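The Long Second Draft

Most first novels are finished twice. The first finish is the one people celebrate, when the last chapter is typed and the file is backed up in three places. The second comes much later, after the cutting.

At Teson, a small press that publishes four or five debuts a year, manuscripts usually arrive 30 pages too long. The extra weight tends to sit in the same spots. There is a prologue that gives away the ending, a train journey in the middle, and a dinner where everyone explains how they know each other. The editors mark these in pencil and send the pages back with a short letter.

Writers take this in different ways. Some cut everything in an afternoon. Others defend each scene for weeks, then drop most of them without comment when the next version comes in. The press allows a full year between contract and printing - longer than many houses - and nearly all of that time goes to the second draft.

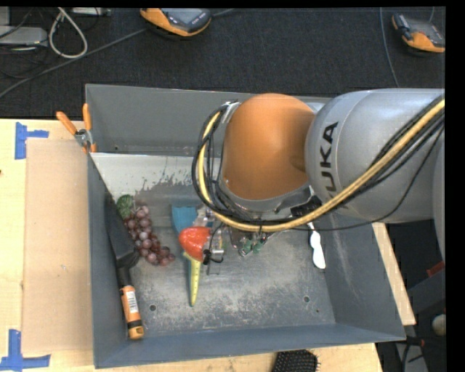
A reader in Horko wrote to say that she could always tell when a novel had been trimmed in a hurry, as people walked into rooms already knowing things they had not been told. She had gone back to one debut a second time to check, and found a letter mentioned in chapter nine that had never been delivered.

Mistakes like that are common. When a scene goes, the facts inside it go too, and they have to be put somewhere else or removed all the way down the line. One method is to keep a plain list, chapter by chapter, of who knows what. It is dull work and takes a couple of days.

The Lindqvist, a winter workshop held each January, now gives a whole morning to it. Writers bring a chapter and have to lose 1,000 words before lunch. In the afternoon they read the shorter version aloud, and the group asks about anything it could not follow. Then they are allowed to put 44 words back. Many choose a line of dialogue. A few restore a bit of weather.

Teson's next debut, set in the river town of Reneck, went through three rounds of this and lost its prologue in the last one. The first printing is 2,000 copies.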